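Onwood pegboard panel, large: six weeks on the wall

I put up the large Onwood panel in my garage in Drundcombe to replace a row of nails and a shelf that had started to sag. It is sold as a kit: one board, four spacer strips, a bag of screws and a bag of mixed hooks. I paid 64 pounds, delivered. It came flat in a cardboard sleeve with foam corners, and one corner had still been knocked. The dent is small and sits behind the freezer, so I kept the panel.

Fitting it

The instructions are a single folded sheet. They tell you to fix the spacers first and hang the board on them, and that is the right order, but they don't give the distance between the spacers. I held the board against the wall, marked it in pencil and worked from that. Mine is a block wall, so I used my own plugs and longer screws. The ones supplied would do for timber studs.

The job took me an afternoon on my own. A second person would help with the first two screws. Once those are in, the board holds itself and the rest is easy.

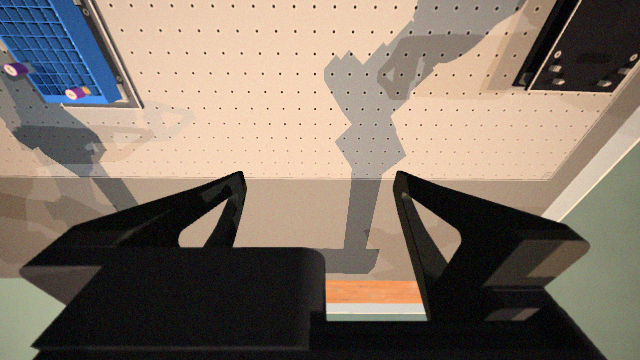
The spacers matter more than I expected. My last board was from Yimyam, and its strips were so thin that half the hooks would not go in properly. The Onwood ones leave enough of a gap to tilt a hook in from above and drop it into place. After painting one of the strips I had to scrape the ends clean again, as the paint made it a tight fit.

The hooks

There are 40 in the bag, mostly short singles. I would have liked fewer of those and more doubles. The singles are fine for pliers, scissors and tape. They are too short for a hand saw with a thick handle, which slides off if you brush past it. I bought a pack of long Urkano hooks and they fit the holes, though a little loosely. A dab of glue on the back clip has stopped them lifting out with the tool.
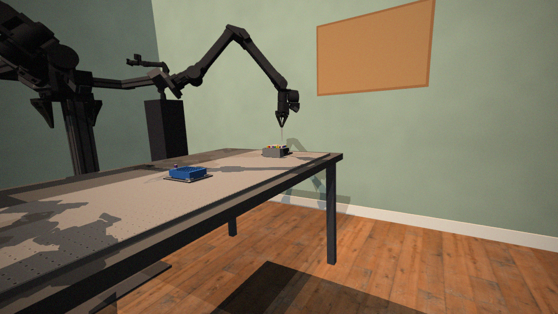 Two dark arms by the long workbench

I had planned to hang the heavy drill on the board as well. It held, but the panel bowed slightly between the fixings and I didn't like the look of it. The drill now lives in a drawer. The leaflet gives no weight limit at all, and Onwood should put that right.

Cleaning and wear

Dust collects along the top edge and in the lower rows. A soft brush on the vacuum cleaner gets most of it. My neighbour Jurgita Dambrauskienė has had the smaller size in her sewing room for longer than I've had mine, and hers has darkened a bit round the hooks she uses every day. Mine has one grey smear from an oily spanner, which faded with washing-up liquid but has not gone.
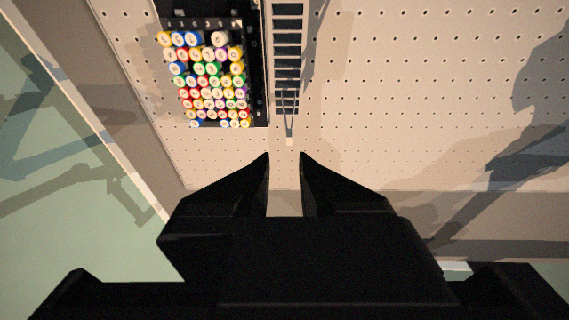
Pegboard with its rows of small round holes

Would I buy it again? Yes, for hand tools and light garden things. If you mostly own power tools, spend the money on a decent shelf. I've taken one star off for the hook selection and half of another for the missing spacer measurement. A second panel is going up over the potting bench in May, with my own screws from the start.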